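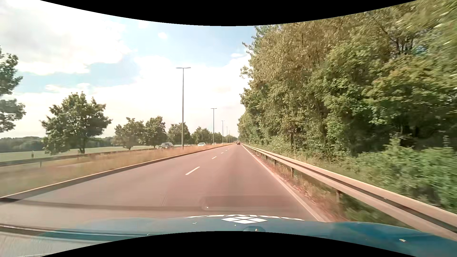 PART TWO: PAPER AND SURFACE

Chapter 7
Folding and Scoring Card Stock

Most handmade cards fail at the fold. The printing may be clean and the colors well chosen, but a cracked spine is the first thing a buyer sees. This chapter covers grain direction, scoring tools, and the order of work for a single-fold card. Multi-panel cards are left for Chapter 8.

Paper fibers tend to line up in one direction as the sheet is made. This direction is called the grain. A fold that runs with the grain lies flat and stays smooth. A fold made across it is stiffer and more likely to break the surface, especially on heavy or coated stock.

To find the grain, bend the sheet gently in half without creasing it, then turn it a quarter turn and bend it again. The direction with less resistance is the one to fold along. Mark it lightly in pencil on the back before you trim anything.

Nabila Bennani kept a folding log during her years at the Walano print workshop. It lists 1,564 cards, of which 76 were set aside for cracking. Nearly all of the rejects had been cut from large sheets with the grain running the wrong way — a mistake made at the trimmer and found only at the last step.

Before you begin, you will need:

A bone folder or an empty ballpoint pen
A metal ruler
A cutting mat
Scrap pieces of the same stock you plan to use

Work through the first exercise on scrap. Score one piece with the grain and one across it, fold both, and keep them. You will compare them with your finished card in Section 7.3.

7.1 Choosing a Weight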